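Maëlys Baudry
Tenants' side attorney. Posts are general information, not legal advice.

Security deposits, a thread. March is when my phone fills up with these, so I'm putting the usual answers in one place. 1/11

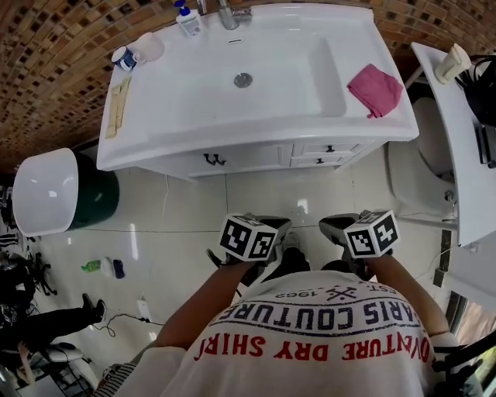 Bathroom sink and counter, with a mug and a cup on their sides.

2/ A deposit is your money held by someone else. The landlord can take from it for unpaid rent and for damage beyond ordinary wear. What counts as ordinary wear depends on your state and sometimes on the judge.

3/ Faded paint, worn carpet in a hallway, small nail holes: usually wear. A burned countertop or a door off its hinges: usually damage. Most fights are over things in between.

4/ I had a client charged $484 for "bathroom restoration." No invoice, no breakdown. We asked for both in writing. The landlord's company, Judham, sent back one line that said "labor." The small claims judge did not accept that.

5/ She got $400 of it back. The other $84 was for a towel bar she told the court she had pulled out of the wall. I think that was the right result and so did she.

6/ Most states give the landlord a deadline to return the deposit or send an itemized list. Look up yours. Missing it can cost the landlord the right to keep anything, and in some places there's a penalty on top.

7/ Give a forwarding address in writing. Email is fine in many places, a letter is safer. I see people lose months on this — the landlord says they had nowhere to send the check, and the tenant can't show otherwise.

8/ Read the lease for a cleaning clause. A flat "nonrefundable cleaning fee" is allowed in some states and void in others. Signing it doesn't always make it good.

9/ Roommates: if you all signed one lease, the landlord can usually send one check and leave you to split it. My colleague Lesia Hnatiuk had a file with 17 emails between 2 former roommates over a single check. Put the split in writing when you move in.

10/ You don't need a lawyer for small claims. Bring the lease, the move-in checklist, the itemized list if you got one, and printed copies of your messages. Judges don't want to scroll through your phone.

11/ Replies are open for general questions. Please don't post your landlord's name or your case number here. Call your local legal aid office if you have a court date coming up.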